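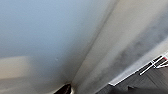
蓝灰色的面与米白色的墙在阴角相接

刷墙这件事,我拖了整整一个春天才动手,结果一上手就停不下来!今天专门写写最让新手发怵的一步:两种颜色在墙角碰头的地方,怎么收出一条干净利落的线。方法大半是跟 Emiliano Varela 学的,他在 Virnberg 干了很多年油漆活,手稳得让人羡慕。我自己又试了几个房间,改了些小地方,都写在下面。

## 要准备的东西

- 美纹纸胶带,宽窄各一卷(低粘的,别买便宜的高粘款)
- 5 厘米斜角刷一把,毛要软,刷尖要齐
- 小滚筒和托盘
- 水性丙烯酸填缝胶,能上漆的那种
- 240 目砂纸、半湿的抹布
- 浅色和深色乳胶漆各一桶
- 一把薄刮板,旧银行卡也行

我用的是 Heffernan 的哑光乳胶漆,遮盖力不错,不过哪家的都可以照这个步骤来。全部材料连刷子花了我 357 块,漆还剩了不少,够以后补色。

## 第一步:把墙角收拾平

别急着开漆桶!墙角的线直不直,一大半看底子。先用手指沿着阴角从上往下摸一遍,摸到颗粒就用砂纸轻轻带掉,摸到缝就打一道细细的填缝胶,手指蘸水抹平。胶要等干透,桶身上写几个小时就等几个小时。我第一次嫌慢,提前刷了,漆面第二天裂出一道细纹,只好返工。

打磨完记得擦灰。灰不擦,胶带贴得再认真也会翘。

## 第二步:先刷浅色,而且要刷过界

浅色先上,刷到墙角时大大方方往另一面多带出两三厘米。这样后面深色压过来,交界处不会露底。两遍浅色之间按说明留足间隔,最后一遍刷完,我一般放过一夜再贴胶带。

## 第三步:贴胶带

胶带贴在浅色那一面,边缘正对阴角的最深处。一次拉出一小臂长,先固定上端,绷直了再往下按,别一边撕一边贴,很容易走弯。老房子的墙角常常自己就不直,这时候相信眼睛比相信水平尺管用,退后几步看,看着顺就对了。

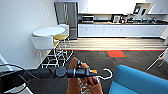 贴好以后用刮板沿边压一遍,力气要匀,尤其是靠近天花板和踢脚线的两头。

## 第四步:用浅色封边(最关键的一步!)

这一招我学会的时候真是高兴坏了:先别上深色,拿斜角刷蘸一点点浅色,沿着胶带边薄薄刷一层。胶带底下如果有缝,渗进去的也是浅色,跟原来的墙一个颜色,看不出来。等它表干,再往下走。

Ita Hennessy 家的墙面是粗颗粒的,比我家难得多,她用这个办法收出来的线照样清清楚楚。她的经验是封边要刷两层,墙面粗糙的朋友可以参考。

## 第五步:上深色

斜角刷只蘸刷毛的三分之一,在桶沿上刮掉多余的漆,从胶带往外刷出一条手掌宽的边,紧接着用小滚筒把大面跟上。趁湿接湿,颜色才匀。灰蓝这类颜色刚刷上去会显得很花,别慌,干了就好看了。第二遍等第一遍干透再来。

## 第六步:撕胶带

最后一遍深色摸上去不粘手、还没完全硬的时候撕最好。胶带往回折成 45 度,慢慢拉。要是漆膜已经干硬,就先用美工刀沿线轻轻划一下,不然会连皮带起来。

## 几个常见的小毛病

**线上有毛刺。** 用最细的勾线笔蘸浅色补,手腕靠在墙上会稳很多。

**墙上粘了刷毛或小点。** 干了以后拿砂纸轻磨,再点一点漆。别趁半干去抠,会留坑。

**深色发花。** 多半是第二遍刷早了,放 7 天再看,还花就整面补一遍,不要局部补。

**刷子干在桶边。** 中途休息时用保鲜膜把刷头裹紧,回来接着用,省得洗。

完整地做下来,一个房间的墙角我慢慢弄了两个晚上。下一篇想写天花板的收边,手要一直举着,累是累,可是出来的效果特别漂亮!有粗颗粒墙面经验的朋友欢迎留言,我还在琢磨哪种刷毛更合适。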